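Buying a Second Two-Arm Station: What I Learned Spending Somebody Else's Money
Project report, Automation Planning elective
Nélida Figueroa
Oct 25, 2021

Why I picked this topic

When the project list went around, most of my classmates grabbed the coding ones. I took the one called "equipment plan for a second station," partly because it was near the bottom and still open, and partly because I used to do the ordering at my aunt's bakery and I kind of like a spreadsheet. The assignment was to work out what our lab would need to set up another two-arm sorting table like the one we have, what we could get for a small budget, and in what order to buy it. The arms themselves were off my list (the department is handling those separately, thank goodness). My part was everything else: table, bins, things to sort, power, floor stuff, spare parts, and all the little bits that show up later as "oh, we also need one of those."

My budget was $3,000. That sounded huge to me in the first week. It did not sound huge by the fourth!

How I started

I started wrong, so let me get that out of the way. I opened a bunch of supplier sites and made a wish list. By the end of the afternoon I had 106 lines in my spreadsheet, and a good chunk of them were the same cable in different lengths. My instructor looked at it and asked me which of those things the station could not run without. I couldn't tell her. I had never sat and watched the station run for more than a couple of minutes.

So I threw that list in a folder called "old" and spent the next eight lab sessions sitting next to the existing table with a notebook. Every time somebody reached for something, moved something, taped something down, or said a bad word, I wrote it down. That notebook turned into the real plan. If you get this project next year, do the notebook first and the supplier sites second.

The job our station does is sorting snack bags into bins. It's a nice task for planning purposes since everything in it is cheap except the arms, and bags are annoying in a realistic way. They crinkle and slide, and they come in all sorts of colors. 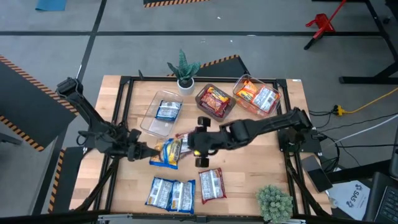

Both arms over the table during a snack-sorting session, bins along the far side.

What's on the table and what it costs

The table. Ours is a butcher-block top with a black metal frame around it, and I went back and forth on whether to match it. A plain folding table would have saved us a lot. I tried leaning on one in the hallway and it wobbled under just my elbows, so I can't see bolting an arm to it. I priced three options: a new butcher-block bench from Skallia, a used workbench from a surplus place across town, and building one ourselves. The used one was cheapest but had a dip in the middle, and I don't want to be the person who explains to the next group why all their bags slide to the same spot. I went with Skallia. It's the biggest single line in the plan, and I've made my peace with it.

Bins. We use clear ones plus a brown-tinted one, and I figured bins were bins. Wrong again! The tinted one gets asked about by everyone who works on the vision side. Some of them love having it in there as a harder case and some of them want it gone. I didn't want to settle that argument with my purchase order, so the plan has mostly clear bins and one tinted. I also learned to look at the rim. A bin with a wide lip is easier to clamp, but it takes up more table. Measure the outside of the lip and not the bottom of the bin, which is what I did the first time, and I had to redo the whole layout drawing.

Snack bags. Yes, this is a real line item. Yes, people eat the inventory. I put in 12 bags to start and the same again as replacements in the middle of the semester. Bags that get handled a lot go soft and the seams start to give, and then you're vacuuming chips. I asked for a mix of colors, including several in blue and white and several in red, so whoever uses the station can set up easy sorts and confusing ones. Please buy these last, close to when you need them, and lock them up.

Plants. There's a spiky succulent in a little white pot at the back of our table and a round fake bushy one at the front corner. I had them down as decoration and crossed them off right away. Then two different people asked me to put them back, as they like having some clutter around that the program has to leave alone. They cost almost nothing. They're back on.

What's on the floor and what it costs

This is the part I had completely missed on my first list, and it's the part I'm proudest of now. I hadn't looked down.

Our floor is gray carpet tile with black tape lines on it. Around the station we've got mats, some of them with the yellow-and-black striped edge. I priced the striped ones from Butulus. They come in a plain black version with no border for less money, and I was tempted, but I was carrying a laptop when I first walked through the lab and that striped edge is what I noticed. The stripes stay. I dropped one mat to pay for it.

Power took me the longest. Right now a yellow extension cord comes across the floor on the right side of the table, together with a bundle of black and white cables heading for the arm on that side. For the new station I planned a floor cord cover and a power strip that mounts to the table leg. Neither one is exciting. The cord cover has to be long enough to reach from the wall, so go measure the wall, and then measure it again along the path people would walk, not straight through the middle of another team's table (ask me how I know).

I also added a small rolling cart. People need somewhere to put a laptop, and at our table that somewhere tends to be the floor on the right side, with papers. I saw more than one person crouch down to type. The cart comes from Pereyra and it isn't pretty, but it has a shelf and locking wheels and it fits in the gap we have.

Spares

I asked everyone who uses the station what they'd want two of. The answers were pretty consistent: finger pads for the grippers, cable ties, the emergency stop cable, tape. I'd guessed they would want fancy things. The pads are a wear part, so I put in a full set for each gripper plus one extra set. Then I added a drawer organizer from Stateo with labels, as I found out that the lab did own spare pads, in a shoebox, under a different desk.

The order I'd buy things in

I split the plan into waves, based on how long things take to arrive and what blocks what.

First wave: the table, the cord cover, and the power strip. The table has the longest wait, and you can't lay out anything else until it's standing there. Get someone to help you carry it. I'm serious, the top alone was more than I could lift at the surplus place.

Second wave: mats, cart, bins, organizer, spare pads. These all came back with short delivery times when I called, so they can wait for the table to be in position.

Third wave: snack bags, plants, tape, and whatever you find out you forgot.

I left a cushion of roughly eight percent for that last bit. My first version had no cushion at all, and it got sent back to me with a big circle around the shipping. I had put zero for shipping. On a table!

What went wrong

Besides the shipping? I mixed up inches and centimeters on the bins once. I got a quote that was only good for a short time and then sat on it while I waited for somebody to answer an email, so the price went up and I had to trim the cart from the nicer model to the plainer one. And I was too shy about calling suppliers. I kept using the contact forms and waiting. When I finally picked up the phone, the person at Butulus fixed my whole mat question in one call and told me about a returned mat they had at a discount. I could have had that in week two.

I also got too attached to matching our current station exactly. Some of it is set up that way because of a decision somebody made, and some of it just happened. I should have asked which was which a lot sooner. For example, I carefully drew the bins in a row along the far side in my layout, and then one of the students working on arm motion said she'd love to try them in an L shape. So now the drawing has both, and the table size I picked works for either one.

Where the plan is now

The full spreadsheet is in the shared class folder, with each item, the supplier, the quote, the date of the quote, and a column called "who asked for this." That column was my instructor's idea and I'd keep it. When I had to cut things, I could go talk to the actual person and find out if they still cared. About half the time they'd changed their mind, which made cutting a lot less painful.

The first wave is waiting on a signature. I've offered to come in and help put the table together when it shows up, and I'm bringing my own tape measure.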